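The house in Tundmont sold in September, and Magdalini Karras had until Saturday noon to empty the kitchen.

Her aunt had lived there for most of her life and had thrown out very little. There were jars of buttons in with the flour. There were 126 recipe cards in a tin, numbered in pencil, and the last one was for a lentil soup she had never once served. Magdalini put the tin in her coat pocket, where it didn't really fit, and carried on.

She worked from the top shelves down. The good plates went in newspaper. The chipped ones went in a box for the church sale, though she doubted the church would want them. Her cousin had offered 400 dollars for the dining table and then asked if she could drive it to Trircombe for him. She hadn't answered that one yet.

At four o'clock the phone rang. It was the buyer, Mr. Lykkegaard, who wanted to know if the curtains were staying.

"They can," she said.

"And the dishes?"

"No. The dishes are mine."

She had not known that until she said it. She lived in two rooms over a hardware store and owned one saucepan. She stood for a while with her hand on the phone – then she went back and unpacked the box for the church.

It took her until dark. She washed every plate, chipped or not, and dried them with a towel that had a map of somewhere on it, faded past reading. She wrapped them again and wrote KEEP on the lid. Then she drank some water, rinsed the cup, and sat on the back step with her shoes off.

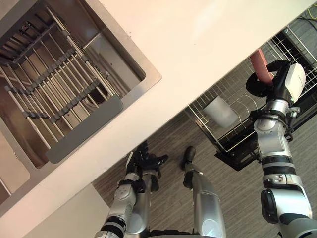
Her aunt had believed that a kitchen should be left ready for the next person. She used to say it on the way out the door, even if she was only going to the mailbox. Magdalini went back in and tried to see it as she would have. The white counter was clear along its front edge. The grid lay in the bottom of the steel sink, rods and all, and there was a single cup in the wire rack, leaning a little. She thought about packing it. Mr. Lykkegaard would come in tired from the road, probably thirsty, and his own cups would be in the last box he opened.

She left it where it was and turned off the light.

In the car she called her cousin and told him he could come and get the table himself. He said the offer was 400 delivered. She said that was fine, she would keep the table too, and started the engine.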